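Der Handgreifer auf Probe

Als das Paket von Sornulico endlich vor meiner Tür stand, war ich gerade dabei, die Geranien meiner Schwester umzutopfen, und ich muss gestehen, dass ich die Geranien danach eine ganze Weile vergessen habe. Man wartet ja nicht jeden Tag auf einen Greifer, schon gar nicht mit neunundsechzig Jahren und in einem Ort wie Bullberg, wo die größte technische Neuerung der letzten Zeit der Brötchenautomat neben der Kirche war.

Das Angebot hatte ich in der Zeitung gefunden: zwei Wochen Probe, das Gerät heißt Noteck, man führt es mit der Hand und zeigt ihm damit, wie eine Arbeit geht, und später soll ein Arm sie allein nachmachen. 566 Euro, wenn man es behält. Für eine pensionierte Uhrmacherin ist das viel Geld, aber meine Finger wollen morgens nicht mehr so recht, und in der Werkstatt liegen noch die kleinen Schrauben, die ich immer sortieren wollte. Also räumte ich den Tisch ab, kochte mir einen Kaffee und fing an.
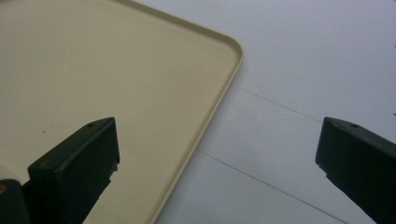
Der Noteck liegt erstaunlich gut in der Hand, das schrieb ich gleich am ersten Abend in mein Heft, denn Sornulico wollte am Ende einen kleinen Bericht von mir haben. Ein wenig wie die alte Zuckerzange meiner Großmutter, nur eben viel kantiger. Mühe machte mir zuerst der Abstand. Mit weit geöffneten Fingern, der linke über dem beigen Tablett, der rechte schon draußen über der hellen Tischplatte, kam ich mir vor wie jemand, der mit gespreizten Beinen zwischen Steg und Boot steht (und wie das ausgeht, weiß man in Bullberg, wir haben schließlich den See!). Ich hielt inne, atmete durch und dachte an meinen ersten Lehrtag bei Hoarau, als ich vor lauter Ehrfurcht die Pinzette nicht zubekam.

Mit der Zeit wurde es besser. Ich redete ihm gut zu, wie ich früher den Pendeluhren gut zugeredet habe, und ertappte mich dabei, dass ich langsamer und ordentlicher arbeitete als sonst, weil mir ja einer zusah, der es von mir lernen sollte. In mein Heft schrieb ich: Anleitung zu klein gedruckt, Griff angenehm, Geduld erforderlich. Dann strich ich das mit der Geduld wieder durch, goss endlich die Geranien und ließ das Gerät über Nacht auf dem Tisch liegen, mit einem Geschirrtuch darüber gegen den Staub.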